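Betreff: Re: [schrift-liste] Fodik als Hausschrift für Aushänge?
Datum: 22. Oktober 2024

Hallo zusammen,

am Vormittag kam über die Liste:

> Wir haben Fodik seit März im Einsatz und sind sehr zufrieden.
> Laut Anbieter lesen 93 Prozent der Leute einen Aushang in Fodik
> auf Anhieb richtig, bei der Higuchi waren es nur 61. Ich würde
> vorschlagen, dass wir komplett umstellen, auch die Türschilder.

Die 93 Prozent hätte ich gern mal belegt. Wer wurde gefragt, aus welchem Abstand, bei welchem Licht? In der Broschüre von Plandby steht dazu eine Fußnote, und die verweist auf eine andere Broschüre von Plandby. Soweit ich das nachvollziehen kann, waren es 47 Personen, und die Higuchi wurde zwei Grad kleiner gesetzt. Dann wundert mich gar nichts mehr.

Dass eine Schrift für sich genommen "lesbar" sein soll, leuchtet mir sowieso nicht ein. Größe, Abstand und Kontrast machen bei kurzen Wörtern meiner Meinung nach viel mehr aus. Ein paar dicke Buchstaben auf dunklem Grund liest jeder, egal wer den Schnitt gezeichnet hat.

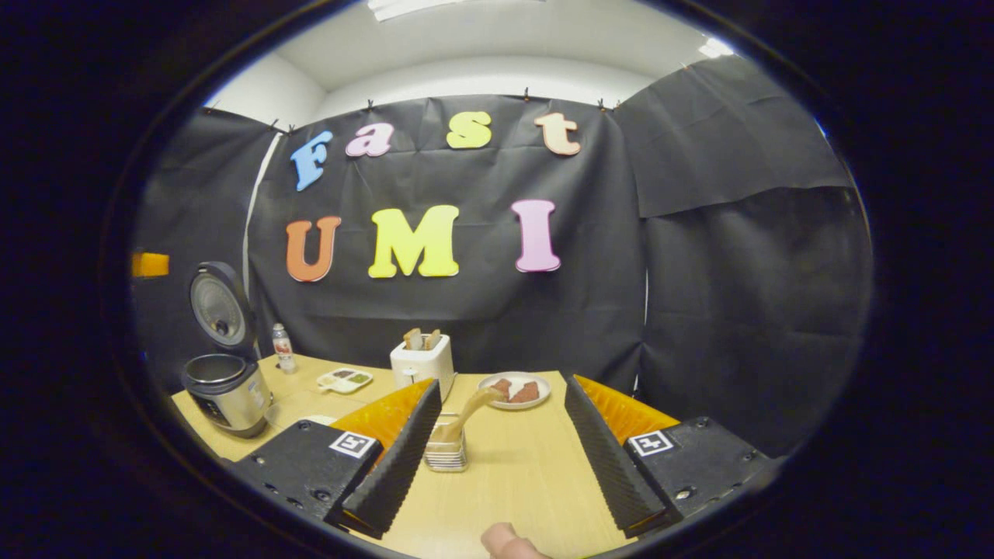

Schaumstoffbuchstaben auf schwarzem Tuch, zwei Zeilen

Bei Fließtext sieht es anders aus, da streite ich gern mit. Die Fodik läuft mir in kleinen Graden zu eng, und das kleine l ist vom großen I kaum zu unterscheiden. Auf einem Türschild mit Raumkürzeln ist das ziemlich blöd. In Hirham haben sie letztes Jahr umgestellt und kleben jetzt bei 9 Räumen Zettel daneben.

Zum Geld: die Lizenz gilt pro Arbeitsplatz, und zwar jährlich. Im Vorschlag stand davon kein Wort. Hat das jemand durchgerechnet?

Bevor wir irgendwas beschließen, würde ich zwei Aushänge mit gleicher x-Höhe drucken und nebeneinander in den Flur hängen. Die Higuchi haben wir ja schon bezahlt. Wenn die Fodik dann immer noch so viel besser ist, nehme ich alles zurück.

Gruß aus der Druckecke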